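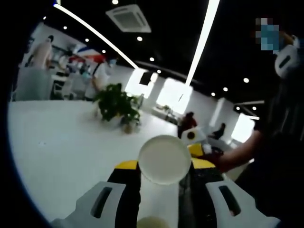
Zlata Antoniuk told us in the first interview that a deposit of any size would only make people angry, and that her colleagues at Tkachuk would rather drink from the tap with their hands than pay for a cup. We heard this opinion in several forms during the April visits, and for this reason we begin the section with it. The answers to the written form show a more mixed picture.

### 4.2 Reasons for keeping disposable cups

The form was returned by 121 employees from 21 workplaces in Tiltley. The workplaces were different in size, but all of them offered free hot drinks, and all of them bought disposable cups at the time of the study. We asked each person to write, in their own words, why they take a new cup when they could bring their own from home. The answers were read by two of the authors separately and then compared.

The most frequent reason was washing. Many people wrote that the sink is too far from the desk, or that the sponge is old and they do not want to touch it. Lev Kobzar, who was interviewed at Nostel, explained that he owned a mug for one winter and gave it up after it was left overnight in a basin with other people's plates. The second reason was guests. When visitors come, the host takes a disposable cup to keep them company, and the habit stays after the visitors leave. Price was mentioned rarely, which we did not expect.

Some answers could not be placed in one group. Inna Nechyporuk wrote half a page on the taste of tea in paper and in china, and we coded it under "taste", although a part of it is clearly on washing.

**Figure 2.** A white paper cup on its side on a white tabletop. 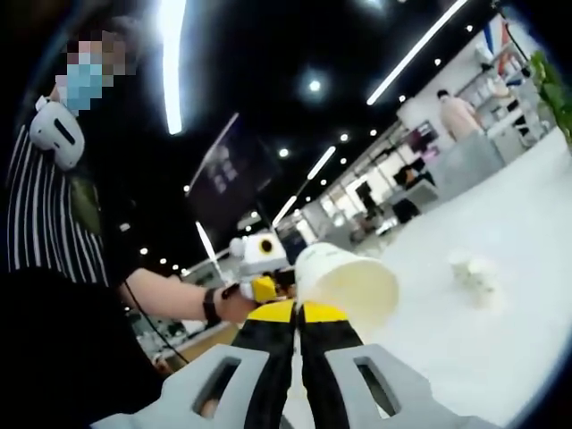
Would employees accept a shared set of mugs if the employer washed them? Most of those who named washing as their reason would accept it, and the others were divided. At Gredotum, where a dishwasher was already installed, the staff still used disposable cups in the afternoon, when the clean mugs were finished. Ustyna Lysenko, from the same office, suggested buying more mugs before changing any rule.

We must add that the form asked only for what people say and not for what they do. A person who writes that the sink is too far may have a different reason, for example the short length of the break. The break times were not recorded in all workplaces, so we could not check this point. It is taken up again in Section 5, together with the answers of the cleaning staff.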